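Nandini Annamalai
5th June

1/ Moving the lunch things out of the back room at Fullstead this week. Desks stay, food goes. Crumbs in the keyboards again.

2/ Two white tables in there and both have ended up as sideboards. I want them clear by the time the Bedska order comes — 3 shelves and a bench.

3/ Fruit goes on a plate, one plate at a time, and out through the door to the kitchen. 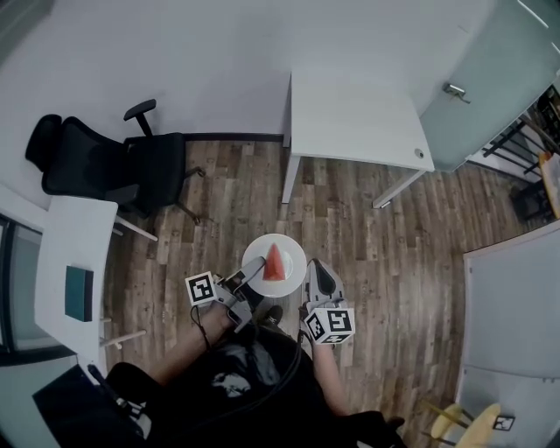
4/ The black mesh chair stays by the desk. It's the only one with a headrest and I'm not carrying it upstairs.

5/ Plates: we own 20. If you have one at home, please bring it back.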